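Flillura

Flillura is a table of household water meter readings with a small set of scripts for cleaning and resampling them. It covers 364 consecutive days of hourly consumption for 100 dwellings in the Skisen district. The release is meant for load forecasting, leak detection and teaching.

Contents

readings.csv: hourly consumption, one row per meter per hour
meters.csv: one row per meter, with pipe diameter, install year and dwelling type
outages.csv: periods when a meter did not report
weather.csv: daily mean temperature and rainfall from the Laitinen station
scripts/: cleaning, resampling and plotting
docs/: column reference and changelog

Installation

Python 3.10 or later is required. Run pip install -r requirements.txt from the repository root. The scripts use pandas and matplotlib only. No database is needed.

Quick start

python scripts/clean.py --in readings.csv --out clean.csv
python scripts/resample.py --in clean.csv --freq D --out daily.csv

The cleaning step must run first. resample.py stops with an error if it finds negative values in the litres column.

Columns in readings.csv

meter_id: string, stable across all files
ts: local time at the start of the hour, ISO 8601, with offset
litres: volume used in that hour, to one decimal place
flag: 0 for a direct reading, 1 for an interpolated value, 2 for a manual correction

Timestamps carry the local offset. The autumn clock change yields two rows with the same wall time and different offsets. Do not drop these as duplicates. The spring change leaves a gap of one wall-clock hour, and no row is missing.

Collection

Meters report by radio to a collector on each street. Collectors upload overnight, and the upload finishes before 5 a.m. on most days. Late packets are merged on Thursday. A meter that misses an upload keeps its hourly totals in memory and sends them on the next contact, so short outages leave no gap in the table. Longer outages are listed in outages.csv with start and end times.

Dwelling type was taken from the utility's connection records and has not been checked on site. Install year is missing for 18 meters and is left blank.

Cleaning

Raw counters are cumulative. Hourly values are differences between successive counter values. Three corrections are applied:

Rollover: when the counter wraps, the register maximum is added to the difference.
Replacement: when a meter is exchanged, the first hour on the new unit is set to blank.
Spikes: any hour above 4,000 litres is set to blank and recorded in the log.

The spike limit can be changed with --max-litres. Blank hours are filled only when --interpolate is passed, and only for gaps of three hours or less. Filled rows get flag 1.

Known issues

Meters on the Vistiven branch share a collector with a pumping station. Their reports sometimes arrive with the clock shifted by one hour. The shift was corrected where it could be matched against the collector log. Uncorrected periods are listed in outages.csv with reason "clock".

Rainfall for part of November is blank. The gauge was out of service and no substitute station was used.

Very low overnight flow is rounded to zero by the older meter model. Leak detection based on minimum night flow will miss small leaks on those units. Filter on the model column in meters.csv before comparing results between dwellings.

Privacy

Addresses and account numbers were removed before release. Meter IDs were replaced with random strings, and the mapping was deleted. Coordinates are not provided. Users must not try to link readings to individual households.

Suggested split

Train on the first nine months and test on the rest. A random split by row leaks information between adjacent hours and gives scores that are too low in error. For tests on unseen dwellings, split by meter_id and keep the same date range in both parts.

License

Data: CC BY 4.0. Code: MIT. Credit the dataset as "Flillura water meter readings" and state the release tag used.

Changes to the column layout are listed in docs/changelog.txt. Report errors through the issue tracker and include the meter_id and the affected hours.

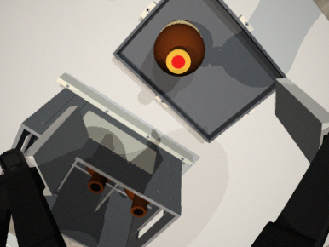
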